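I have been told, by more people than I asked, that there's a right way to fold a T-shirt. My cousin Diarmuid Foley does the one where you pinch two spots and flip, and the shirt drops into a rectangle like a card trick. He has shown me this twice. Both times he did it on a brand new shirt, on a hard table, and both times I went home and got a lump.

So in February I decided to give the folding business a fair try. I'm not against it. I just don't believe most of what gets said about it, and I wanted to find out which parts hold up on ordinary laundry, on an ordinary bed, with shirts that have been through the wash more times than they should have.

First claim: folded shirts take up half the space. Maybe, if you were cramming them in before. I have one dresser, a Costmont with drawers that stick in damp weather, and I'd been laying shirts flat in a stack. I switched to the little upright bundles everyone loves. I got a couple more shirts in the drawer. Then I pulled one out from the middle and its neighbors fell over, and by the end of the week the whole row looked like it had been sat on. Gobnait Ó Ceallaigh, who lives downstairs and irons pillowcases, told me I was leaving too much room and needed dividers. I looked at dividers. The set she likes costs more than several of the shirts.

Second claim: it saves time. I don't see how. The old way, I held a shirt up by the shoulders, folded it over my chest, and dropped it on the pile. The new way I have to lay it out flat, pull the corners, smooth it, bring one side in, bring the other side in, then fold up from the hem in thirds. Thirds! I can't find a third on a shirt that has gone wide in the body and short in the front. The instructions always assume the thing is still square. Mine have twisted side seams, and if I line up the shoulders the hem is off, and if I line up the hem the sleeves aren't even with each other.

Third claim, and this is the one that bothers me: white cotton "comes right back" if you treat it properly. I bought a tub of Indusa whitening powder on the strength of a long comments section, and I followed the label. Soak, wash, line. I gave it two full rounds. The gray came up a bit, I'll give it that. Pink marks are another matter. I have a whole family of whites that met something red at some point, I suspect a dish towel, and the powder made them a softer pink and left it there. The comments section went quiet on the subject of pink. There was one person who said to try dish soap and sunlight, and another who said sunlight sets it, and they had been arguing for pages.

I did try the dish soap. No comment.

What did help, a little, was spreading things out on the bed before starting. I had always folded standing up, out of the basket, and half the creases got folded in for good. The bed is low and not great for my back, and the bedspread is one of those gold and beige ones with a raised pattern, so nothing slides around the way it does on Diarmuid's table. That means the flip trick is out. A shirt grabs the fabric and bunches. For plain flattening, though, a bit of grip isn't bad. Pull one corner and the rest mostly stays where you left it.

The pattern is also good for seeing what is white and what is only white by comparison. I thought I had a pile of white shirts. I have a pile of shirts in various stages of giving up, and next to the gold they don't get to hide it. Several have been moved to the paint and car category, where I suspect most of my wardrobe will end up.

I've kept exactly one thing from the whole experiment, and that's tugging the hem and the sleeve straight before the first fold. Gobnait says that's the entire point and I could have learned it from her for free. She may be right. The upright bundles are gone, the stack is back, and the top shirt is the one I wear, same as before. The Indusa tub is still mostly full if anybody nearby wants it.
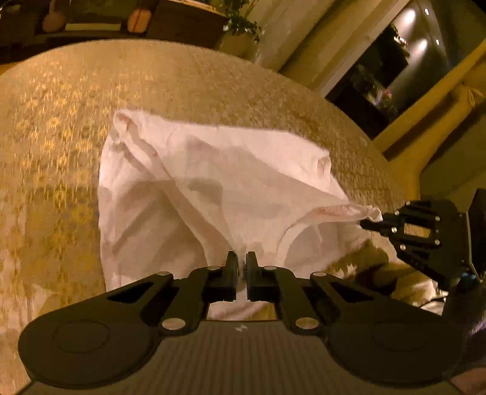
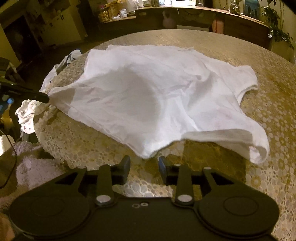 White cloth on the beige and gold bedspread, with plenty of creases still to pull out.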